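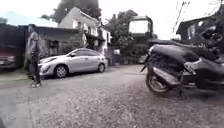 Ellgate Yard Open Day: Visit Report

Ellgate opened its yard to visitors on Tue 27 February, from mid-morning until the early afternoon. The notice described it as an open day for anyone with an interest in mixed-surface yards, meaning yards that combine paving and loose gravel and take vehicles on both. I went because our own yard is due for resurfacing and the choice between the two materials has not been settled. These notes cover the ground, the parking layout, the low building and the drainage, in the order I looked at them. Prices were not given out on the day and are not covered.

Arrival and general layout

The yard is open, with no marked bays. Part of it is paved and part is gravel. The low building has grey walls and a dark sloping roof, and a white two-story house with a pointed gable stands behind and above it. A fence line runs along the same side. The sky was overcast.

The site handout gives the total open area as 617 square yards, measured inside the fence and excluding the covered strip under the overhang. Visitors had the use of the full area except for one inspection pit, covered with a steel plate when we arrived and opened later for the drainage talk.

Parking was informal. Cars were put on the paved edge, in front of the low building and the fence. One vehicle was under the overhang. Scooters were left out on the open ground. I saw no wheel stops anywhere. The host explained that wheel stops had been tried and removed, the main complaint being that they got in the way of snow clearing and trapped loose stone behind them.

The paved section

The paving was relaid in November by Grametti, a contractor that works mostly on farm entrances and small commercial yards. According to the handout, the old surface was taken up completely, the ground was dug out to a depth of 12 inches, and the base was rebuilt in layers with a plate compactor. The blocks were then set on screened sand. No mortar was used in the field of the paving. The only concrete is in the edge restraint.

I walked the paved edge twice, once along the building and once along the boundary with the gravel. Points noted:

Joints were tight and full next to the building. Toward the gravel they were less consistent, and several had lost sand from the top. The host put this down to stones being carried over on tires and then swept off with a stiff broom. A softer broom is now used.

There was slight settlement at one place near the fence, enough to feel under the foot. It lies over an old service trench. Grametti has been asked to lift and reset the area in warmer weather.

The restraint at the gravel side sits level with the blocks. I would have expected it slightly lower. When a car crosses at a shallow angle the tire bears on the concrete edge first, and there was some chipping as a result.

The blocks carried turning traffic well. Cars reverse out from the paved edge and turn on the spot more than they should, and I looked for blocks that had rotated or spread. I found none. The laying pattern runs at forty-five degrees to the main direction of travel. That probably helps, though the width of the restraint is likely to matter as much.

The gravel section

The gravel is angular crushed stone, laid loose over a compacted base with a separating fabric between the two. Plastic grid was considered and rejected on cost. A trial strip of grid from Skokedik had been left in place next to the gate so that visitors could compare it with the loose section.

The difference underfoot was clear. On the grid the stone stays put and a hand truck can be pulled across it without much effort. On the loose section the same hand truck has to be dragged backward, and it leaves two furrows. For foot traffic either is acceptable. For a scooter on a side stand the grid is the better surface, and a small plate under the stand would still be sensible on the loose part.

Depth of stone was uneven. It had thinned along the line that vehicles take to the gate and had built up on both sides of that line. Raking is done once a week. The host thought that this was the real cost of gravel, and that anyone comparing the two surfaces on purchase price alone would get a misleading answer. No time log has been kept, so I cannot put a value on it.

I asked about weeds. The fabric keeps most growth from coming up from below. What does grow is rooted in the dirt that collects between the stones, and it pulls out easily. Plants along the house and the fence line are left alone on purpose, and a narrow strip of soil has been kept for them. Leaves from the large tree beyond the house are the bigger problem. They break down in the gravel and fill the gaps, and a blower set high enough to move them also moves the smaller stone. A wide leaf rake worked better, according to the host. In the fall the job is done by hand.

The low building

The building was only partly open. Visitors could stand under the overhang and look at the wall base, and the storage room could be entered in groups of four or five.

The outside wall is in fair condition. There is a small window on the yard side, and the sill had been repaired with filler and repainted. At the foot of the wall the paving stops short, leaving a gap filled with clean stone. The gap lets rain splash fall into the stone instead of onto the wall. I consider this the most useful detail of the visit and the easiest to copy. It needs only that the last row of blocks be held back and given its own restraint.

The overhang is deep enough to shelter the front of a vehicle but not a full car, at least not with the doors of the storage room in use. Clearance was adequate for a small van. There is no post protection. A post at the end had been struck at some time and straightened, and I would fit a guard before anything else is done to the building.

Inside the storage room were hand tools, bags of jointing sand, a stack of spare blocks from the same batch as the yard, and the compactor. Keeping spare blocks is good practice. The sand bags were standing directly on the floor, and two of the lower ones had gone hard. A pallet would prevent this.

Drainage

The plate over the inspection pit was lifted shortly before noon. The paved section falls toward the gravel at 2 percent, and a slot channel runs along part of the boundary between the two. The channel and the pit were supplied by Bashir. Water from the channel passes through a silt trap and then goes to a buried tank holding about 500 gallons, with an overflow to the ditch beyond the fence.

The host poured several buckets of water onto the paving to show the flow. Most of it reached the channel. A smaller part stood in the settled area near the fence and had to be swept out. On the gravel, water went down directly and left nothing on the surface.

The silt trap is a lift-out basket. It was about half full of fine material and small stones. It had been emptied in early winter and will be emptied again in spring. The handle is short and the basket sits low, so the person doing the work has to kneel on the edge of the pit. A longer handle has been ordered from Bashir. Until it arrives they use a hook made from a bent rod, and it does the job adequately.

The slots in the channel are narrow. They keep out the larger stone but hold the smaller pieces, which wedge and have to be pushed through with a flat blade. Where a channel adjoins loose gravel I would ask for either a wider slot with a basket below it or a raised lip on the gravel side. The second option would also reduce stone migration onto the blocks, but it puts back an edge for the tires to strike.

Comparison for our own yard

Our yard is smaller than Ellgate's and has more foot traffic. Vehicles enter forward and reverse out, much as they do there. On the basis of the visit I would suggest the following.

Pave the parking edge and the route to the door. Use gravel in grid for the remainder, and keep loose gravel only where no vehicle goes.

Set the restraint between the two surfaces slightly below block level.

Hold the paving back from the wall and fill the gap with clean stone.

Locate old trenches before the base is laid, and compact over them separately.

Order spare blocks with the main delivery and store them under cover.

The one question I could not resolve is frost. The Ellgate paving has been through a single winter since it was relaid, and a mild one by the host's account. The older gravel base has been down much longer and shows no heave, but it carries a lighter load. I have asked for permission to go back in November and take levels at the settled area, the gate and the two ends of the channel.

Practical notes for anyone attending the next open day: the entrance is narrow and long vehicles should use the road. Flat shoes with a firm sole are advisable on the loose section. The handout is a single sheet, and it is worth collecting on arrival, as the drainage plan on the back is hard to follow from the talk alone. Restrooms are in the house, through the side door. Coffee was served under the overhang.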